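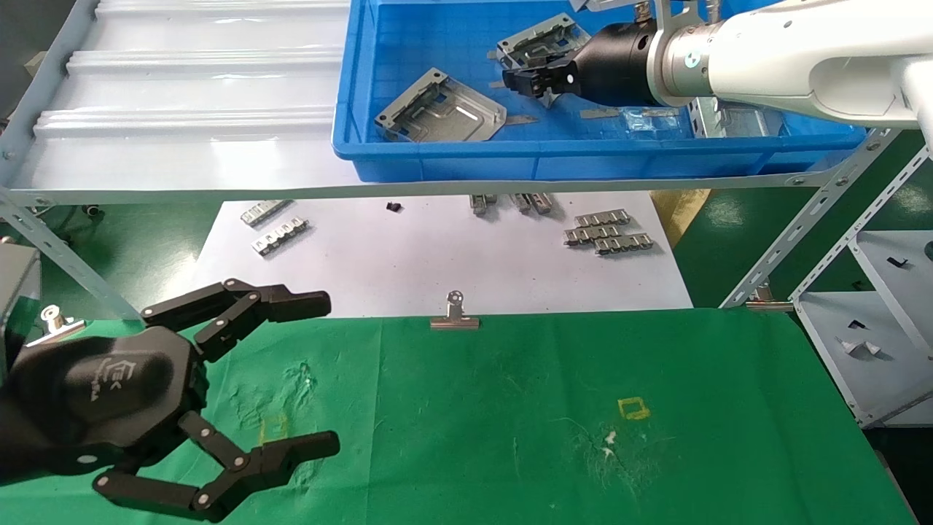

2022-01-04 - paste and spines

First day back. Bench cold, paste in the fridge gone off over the break (grey on top, smelt of feet). Binned it, scrubbed the jar, started again.

New batch: wheat starch, one part to 5 of water by volume. Soaked it while I sorted the post, then low heat, stirring all the time. It thickens very suddenly, look away and you get lumps. Took it off when it went glassy. Sieved 2 times. The second sieving is worth it, Rosângela was right and I have told her so.

The Pustelia ledgers

Job 93. Four account books out of the Pustelia warehouse, all half leather, all with the boards off or nearly. Edileuza did the condition notes before the holiday but left the page counts blank on the third one. Filled in: 961 pages, last numbered leaf torn across the corner, no loss of text. Somebody in the past has mended the inner hinge with brown parcel tape. It has gone hard and the glue has come through to the endpaper.

Tried the tape with the warm spatula. Carrier lifts fine if you go slowly from the short end. Sticky stuff underneath does not want to know. Crepe eraser takes off the worst, then it starts to drag up fibres, so stopped. Leaving the rest as a stain, the client said they only want the books to open safely. Will put that in the report in plain words so there's no argument in February.

Spine linings: old ones came off after a poultice, paper and then a scrap of what looks like a newspaper, printed side in. Kept the peices in an envelope inside the job folder. Could make out half an advert for boots.

Relined book one with the Tenton tissue, two layers, grain running head to tail. Book two same. Book three still under weight, don't move it.

Silver clips are on the green cloth if anyone wants them. Please not straight on to leather, put card under the jaws, there is a dent in the Sadowski album that will never come out.

Leather

The Dotex calf is thinner than the last skin and paring it is a pain. Blade wants stropping after every strip. Took the turn-ins down nicely on one side, went through on the other, so that's a label now. Dyed offcuts: the darker brown dries a good shade lighter than it looks in the dish. Next time do a test strip and leave it overnight before deciding anything.

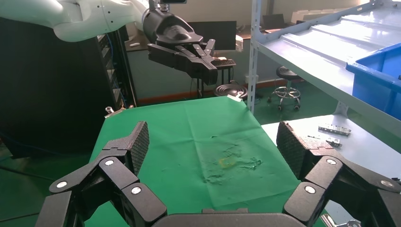
For tomorrow

- book three out of the press, check the spine has not twisted
- pare the second strip (sharp blade first!!)
- ring Tenton re tissue, nearly out of the heavier one
- ask Edileuza whether the boots advert goes back with the ledgers or stays with us
- label the paste jar with the date
- blotters need replacing, the old lot are all cockeld at the edges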